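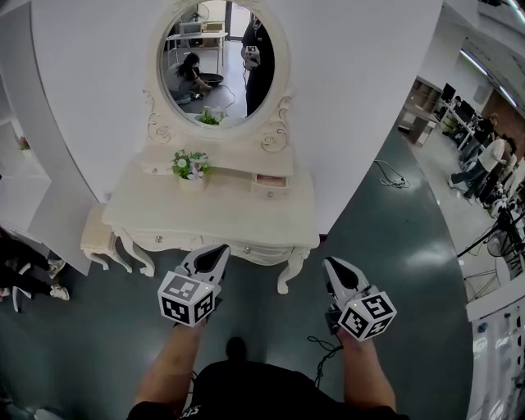 Fig. 4.1 Hand grippers held ready in front of the dressing table, with one drawer slightly open.

Section 4: Your first shift with the hand grippers

Welcome to the best part of the guide! By now you have read up on the Gakitz system and signed in at the floor desk, so it is time to pick up the grippers and do some teaching. Everything you do with them becomes something a robot can learn from, and you need no programming at all. If you can tidy a drawer, you can do this job.

Most of us at Brallell came over from the packing benches in November. The first week felt odd and the second week felt normal. This section was put together by Murray Dunstan from the notes people stuck on the wall, with corrections from Kyung-tae Kong on the evening shift.

4.1 Before you start

1. Read the task card for your station. It tells you which piece of furniture you are working at and what has to be opened, moved or put away.
2. Push your sleeves up above the wrist, or wear short ones. Take off bracelets and watches.
3. Walk once around your station and look at the floor. Move any cable you could step on. If it is plugged in at both ends, ask the floor lead before moving it.
4. Check that the people at the next station know you are about to begin. A quick "starting!" is plenty.

CAUTION: The floor is shiny and cables lie flat on it. Look down before you step back.

4.2 Picking up the grippers

1. Lift both grippers from the charging shelf by the body. Do not lift them by the finger pads or by the marker cube.
2. Left gripper in the left hand, right gripper in the right. They feel almost the same, so read the label underneath.
3. Let the cable hang in a loose loop beside your forearm. If it pulls when you stretch your arm out, let out more slack and try again.
4. Squeeze and release each gripper ten times, slowly. The pads should meet at the tips every time.
5. Look at the patterned faces of both cubes. Wipe off fingerprints with the dry cloth. Never use spray.

Note: The black-and-white squares are how the system knows where your hands are. A thumb over one corner is enough to spoil a take. It catches everybody at first, me included (M.D.), and you will soon find a grip that keeps your fingers clear.

4.3 Recording a task

1. Stand facing the furniture, close enough to reach the back of the top without leaning.
2. Hold both grippers out in front of you with the jaws open. Keep still until you hear the tone.
3. Do the task on the card at an easy pace. Use the grippers only. If something slips, do not grab it with your fingers. Let it go, pick it up with the gripper if you can, and carry on.
4. When you have finished, bring both grippers back to the start position and wait for the second tone.
5. Put everything back as the card shows and go again.

A full take must be under 300 seconds. Most drawer tasks come in far below that, and nobody will hurry you.

Note on small drawers: Round knobs are harder than bar handles. Come in straight, close the pads on either side of the knob and pull towards your stomach. Small drawers like to go crooked if you pull from the side. Kyung-tae's tip is to open it a finger's width, stop, then open it the rest of the way. Try it, it works beautifully!

Note on mirrors: Some stations have one, the dressing table included. You will see your own grippers in it, and other people moving about behind you. Keep your eyes on the real thing in front of you. Leave the mirror where it is, as the layout has been measured.

CAUTION: Flower arrangements and other ornaments are part of the layout. Go around them. If you knock one over, finish the take, then tell the floor lead so it can be marked.

4.4 Breaks and swapping over

1. Swap after 26 takes, or sooner if your wrists feel tired.
2. Say the take number out loud to the person taking over.
3. Hand over one gripper at a time.
4. Write your initials on the card.

We used to aim for 200 takes per person per shift. That was dropped in the second week after sore thumbs all round, and the takes got better straight away. There is no target on the wall now. If you are put under pressure to skip a swap, speak to Murray.

4.5 What changes in your job

People ask this on day one, and fair enough. You keep your grade and your hours. You stand more than you did at the benches and lift far less. You will also be asked for your opinion a lot, which takes some getting used to. The way you close a drawer may be better than the way the card says, and cards do get rewritten. The Esteves layout has been changed four times on the word of people who work at it.

The review desks are open to everyone. Go and watch your own takes played back with one of the reviewers. It is great fun to see your own habits turn up on screen, and you will come away with better ones.

What we cannot tell you yet is how the work will look once the robots can do the easy tasks alone. Floor meetings are where that gets talked about, and the minutes are pinned up by the kettle.

4.6 If something goes wrong

No tone at the start: hold still a little longer, then lower both grippers and raise them again.
Light on the gripper goes out: stop, put the gripper down flat and call the floor lead.
Pads do not meet: swap the gripper for a spare and tag the faulty one.
Cable caught: stop moving. Ask someone to free it for you.

Continue to Section 5, Putting the station to bed.

Last changed 20/03/2020
32 comments | 6 shares

Recent in this guide
Section 3: Finding your way round the floor
Section 5: Putting the station to bed
Task cards and how to get one changed
Wrist and thumb stretches (printable)
Notes from the evening shift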